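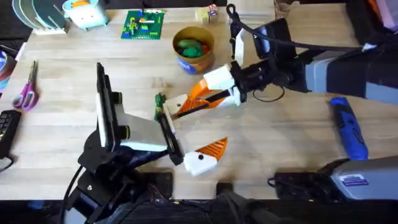

The usual fault with a shared table is storage by size. Large items go to the back, small ones fill the gaps, and within a week the crockery, the craft supplies and the stationery are mixed. Kerttu Rissanen, who plans household storage at Trostard, sorts by task. Plates stand upright in a rack at one end. Building bricks stay on their baseplate, which is moved as a single unit. Anything with a blade has a fixed position.

Her method was tried at Savby, a block of shared flats, in August. Residents were given 15 minutes each evening to reset the table. Ornella Lombardi, who lives on the second floor, found that cards and paper took longest. "Cards spread. Stack them first and the rest of the surface becomes usable."

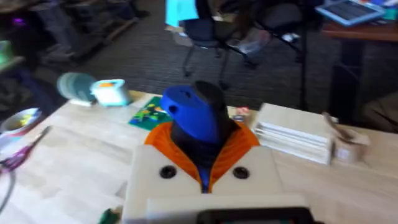
Stacked white cards, a small cardboard box and purple-handled scissors on the pale wooden table.

Rissanen recommends shallow containers for small parts, as contents can be checked from above. Lidded ones are kept for items used less than once a month. Pale tops show crumbs and pen marks early and should be wiped along the grain with a damp cloth, then dried. Racks are lifted for cleaning, never dragged.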